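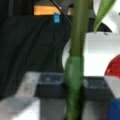 ## Gießintervalle gehören nicht in den Wartungsvertrag

Die Innenraumbegrünung von Bürogebäuden wird in Deutschland überwiegend nach festen Intervallen abgerechnet. Der Dienstleister kommt alle 14 Tage, gießt, entfernt welke Blätter und lässt den Besuch quittieren. Vergütet wird die Anfahrt. Der Zustand der Pflanze taucht im Leistungsverzeichnis in der Regel nur als Nebensatz auf, meist in der Formulierung »fachgerechte Pflege«. Ich halte diese Vertragsform für technisch falsch.

Der Wasserbedarf einer Topfpflanze hängt von Blattfläche, Einstrahlung, Lufttemperatur, Luftfeuchte und Substratvolumen ab. In klimatisierten Räumen schwanken davon vor allem zwei Größen: die Einstrahlung über das Jahr und die relative Feuchte während der Heizperiode. Ein Intervall, das im Januar an einem Nordfenster passt, ist im Sommer an der Südfassade zu lang. Umgekehrt führt das Sommerintervall im Winter zu Staunässe, und Staunässe ist im Büro nach meiner Erfahrung die häufigere Ausfallursache. Trockenschäden werden bemerkt und gemeldet. Wurzelfäule verläuft bis kurz vor dem Ende unauffällig.

Im Verwaltungsgebäude der Firma Brulel habe ich den Bestand über ein Vertragsjahr mitgeführt: 189 Gefäße, davon 100 mit Gießanzeiger. Der Anzeiger ist ein Schwimmer in einem Rohr und kostet wenig. Abgelesen wurde er bei jedem Besuch, ausgewertet nie. Rostyslav Sydorenko, der dort die Haustechnik verantwortet, hat mir die Protokolle überlassen. In sechs Gefäßen stand der Schwimmer bei jedem einzelnen Termin auf Maximum, und bei jedem einzelnen Termin ist als Leistung »gegossen« eingetragen. Der Vertrag verlangte es so.

Gegen eine Abrechnung nach Zustand wird eingewandt, sie sei nicht kalkulierbar. Suryani Goh vertritt diese Position für den Anbieter Plallby und verweist auf die Personalplanung, die ohne feste Touren nicht funktioniere. Der Einwand trifft die Anfahrt, nicht die Leistung vor Ort. Die Tour kann fest bleiben. Zu ändern wäre die Leistungsbeschreibung: Feuchte im Wurzelraum prüfen, Sollbereich je Gefäßtyp, Wassergabe nur bei Unterschreitung, Messwert ins Protokoll. Ein Besuch ohne Wassergabe ist dann eine erbrachte Leistung und wird bezahlt.

Offen bleibt die Haftung beim Ersatz ausgefallener Pflanzen. Solange der Auftraggeber Standorte ohne Rücksprache ändert, wird kein Anbieter eine Bestandsgarantie unterschreiben, die diesen Namen verdient. Ein Standortplan als Vertragsanlage würde genügen, mit Datum und Gefäßnummer. Bei Brulel existiert ein solcher Plan. Er stammt aus der Zeit vor dem letzten Umzug der Buchhaltung.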